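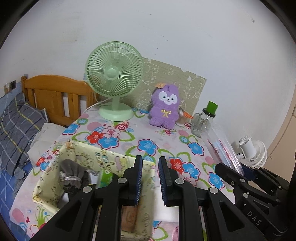 S. Bhatia

Home Projects Reports Funders Contact

Gatville Home Textiles Reuse Scheme
Progress report to the Bisetti Fund
Thursday, March 18, 2021

The collection point at Vavo Street opened in February, a week later than planned. The delay was down to the lease. We now take in tablecloths, curtains and bedding on two mornings a week, and 36 households have brought something in so far.

Of the grant of 2,000, the larger part has gone on rent and the second-hand washing machine. The sewing machine service is still to be paid. We have held back 100 for thread, labels and bags.

Sorting is slower than we expected. Cotton goes straight to the wash, but mixed fabrics have to be checked by hand and some arrive with no care label. Printed cloths are asked for most – floral ones in particular – and plain white sheets are the hardest to pass on. 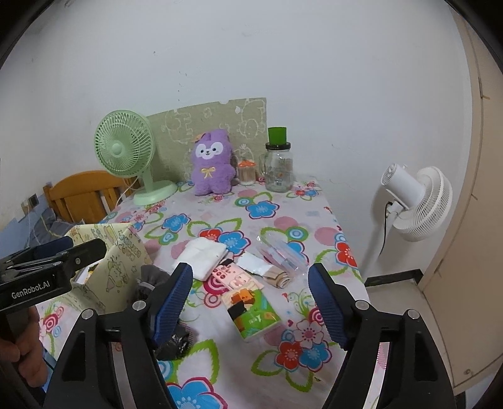
Bisetti asked by email whether the sheets could be cut up for cleaning cloths, and whether a local garage might take them. We have written to two garages and are waiting to hear.

The mending sessions start next month, with 19 places. Bookings are open and the room is confirmed. We would like to move the next payment forward by two weeks to cover the second quarter's rent.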